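Plant corner swap day set for December, boxes wanted

Hellidcombe, 2018-10-10

The garden swap at Bisht Hall is back in December and this time its the indoor stuff. Pots, hand tools, artificial plants, storage boxes, anything that lives on a shelf or a bench. Doors open at 10, free in, 3 dollars for a table.

Last year 230 people came through and the storage table was cleared before lunch. So more boxes please. Lidded ones go first, the hard white plastic kind with latches down the side especially. Wipe them out, leave the label on if there is one. 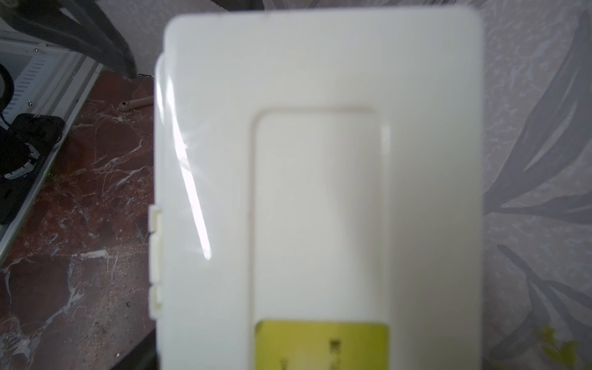

Old seed packets can stay inside, loose soil can't. The hall floor was a mess after the last one and Prirham Street parking is tight enough without people shaking out bags on the curb.

Small tools are wanted too. Hand rakes, trowels, dibbers, short handles fine. Spray bottles have to be empty. Cloths and gloves washed, thanks. Baskets welcome, wire mesh or wicker, any size that fits thru the side door.

New this year is a table just for artificial plants, which got mixed in with the real ones last time and at least one was watered all afternoon. Bring them in the pot. Peach, white, whatever color, chips are OK if it still stands up.
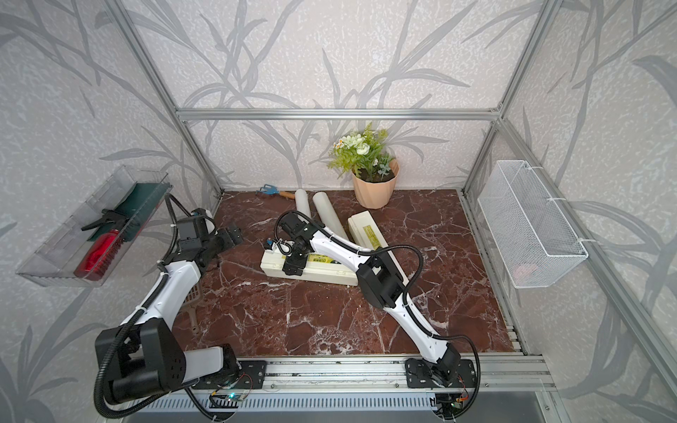

Drop off is at the side door the evening before, 5 to 8. Limit of five large items per household, small tools dont count toward that. Anything unsold or unswapped goes home with you, the hall has no storage.

Lirimex Garden Supply is giving 100 paper bags of potting mix, one each while they last. Tables can be booked at the hall desk or the store counter. Rain date not needed, its all inside.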